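Last updated: Wednesday, January 23, 2019

Thread by the night tech at Lindsay

Grulberg sold us this gripper as "maintenance-free." I've had it on the bench arm since December, so let's talk about what that means.

First, the fingers. The linkages have play in them. The brochure says 10 minutes to re-zero both sides. My best so far is 794 seconds, and I had the manual open the whole time.

Second, the cable. It leaves the base at the corner, right where the arm wants to fold. Berkow's fix was a zip tie. I moved the clamp back and left more slack – no dropouts yet, but ask me again in a month.
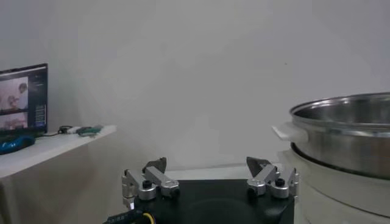 The pot job is the one they want for the open house. I don't love it. A shiny round rim is about the worst thing you can hand to a depth camera, so I taught the grasp points by hand and turned the vision off.

Does it work? I got 8 clean lifts out of 10 with the pot empty. The Vamudent rep called that "production ready." I'd like him to try it with soup.

What I do each week now: wipe the fingertips, check the pivot screws, run the open-close cycle with no load and listen. If one side lags, stop and re-zero. Don't just bump the force up – that's how the last set of pads got chewed.

Still waiting on someone from Grulberg to tell me which of those steps counts as free.

We use cookies to improve your experience. By continuing you accept our cookie policy.

Related threads
Why I stopped trusting auto-calibration
Berkow cable kits: worth it?
Reading a Vamudent error log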